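Pumitville Photo Help
Home | Forums | Ask | Members | Log in

We use cookies to keep you signed in. OK

Is it rude to photograph strangers who are just waiting around?

I've been walking the Inen side of town with my camera in the evenings, and I love people who are waiting (for a bus, a friend, who knows!), but I freeze up every time. By the time I've argued with myself they've gone. Do you ask first, or shoot and then smile?
varnano_walks

Natanael Sampaio
Oh, I know that feeling so well! I shoot first, then lower the camera, smile and say hello, and if anybody looks unhappy I offer to delete it. In all my years I've had to do that 2 times, and one of those turned into a lovely long chat about her grandson. Stay wide, too, and include some street, so the person has room around them. I went out one November with 188 frames left on the card and came home with 26 I liked, which for me was a very good night. Check the local rules if you plan to sell any.

tsai_k
just ask them

oldlensbag
I'm a bit shy myself, so I practiced at home on plain things first, looking at corners and curves until I stopped fussing over settings. Give it 90 minutes some rainy afternoon, you'll be surprised how much calmer you feel outside!

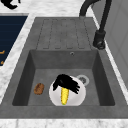

Gray sink with a black faucet, marble counter

Contact | Copyright Pumitville Photo Help | Back to top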